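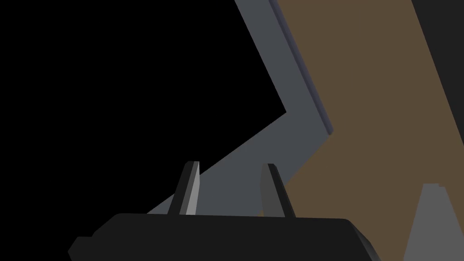 Acta de la reunión ordinaria de vecinos, calle Liepiņa
Mes de diciembre, 19:15 h, local del bajo

Preside: Nighat Awan. Asisten 15 propietarios, presentes o representados. Redacta el acta el secretario de turno, que pide que conste que no se presentó voluntario.

1. Acta anterior

Se aprueba con dos votos en contra. El 2.º B insiste en que en la reunión pasada no se «acordó» cambiar de empresa de calefacción, sino que se habló de ello hasta que la gente se marchó. Se modifica la redacción.

2. Oferta de Vokska para los repartidores de coste

La presidenta resume la oferta: 825 euros por la instalación y una cuota anual que el presupuesto menciona en la página 9, en letra bastante más pequeña. El comercial promete un ahorro «notable». Preguntado por escrito qué entiende por notable, contestó con un folleto.

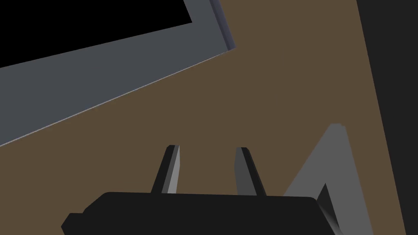 El 4.º A pregunta si el ahorro se calcula sobre un edificio como este, con la caldera vieja y los montantes sin aislar. No consta en la oferta. El 1.º C opina que cualquier cosa será mejor que pagar todos lo mismo, estén o no en casa. Se le recuerda que lo mismo se dijo de las válvulas, y ahí siguen las válvulas.

Se acuerda pedir a Vokska los datos de dos fincas donde ya lo hayan instalado, con facturas de antes y de después. Sin eso no se vota.

3. Oferta de Biro

Más barata, sin cuota el primer año. Del segundo año no dice nada. La presidenta llamó dos veces y le dieron dos respuestas distintas. Queda sobre la mesa. 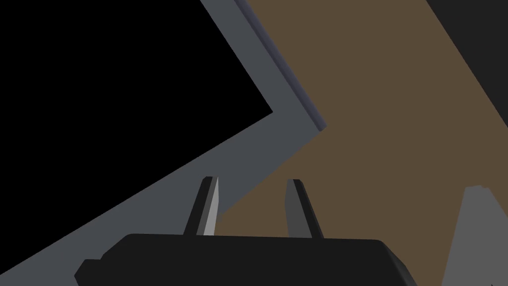
4. Aplicación Plollow para los avisos

El 3.º D propone dejar el tablón y usar Plollow. Asegura que es gratuita. Varios asistentes quieren saber quién la paga entonces. El 5.º A no tiene teléfono compatible ni intención de comprarlo. Sometida a votación, la propuesta se rechaza. El tablón continúa, con la petición de que se retiren los avisos caducados; el del corte de agua lleva puesto desde el verano.

5. Humedad en el portal

El pintor sostiene que es condensación. El fontanero sostiene que es cosa del pintor. Se pedirá una tercera opinión, a ser posible de alguien que no vaya a cobrar la reparación.
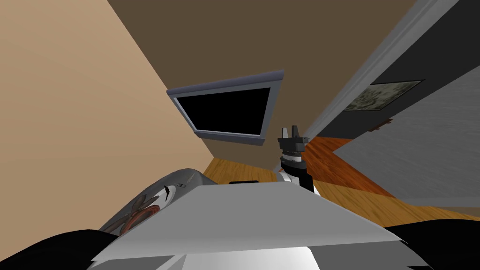 6. Ruegos y preguntas

El 2.º A ruega que la puerta del patio se cierre con llave por la noche. El 1.º C pregunta por la derrama de la cubierta; la presidenta responde que el administrador enviará el desglose, cosa que también figura en el acta anterior. Se le fija como plazo la próxima reunión.

Se levanta la sesión a las 21:05 h.

Pendiente: datos de Vokska (presidenta), condiciones del segundo año de Biro por escrito (presidenta), desglose de la cubierta (administrador).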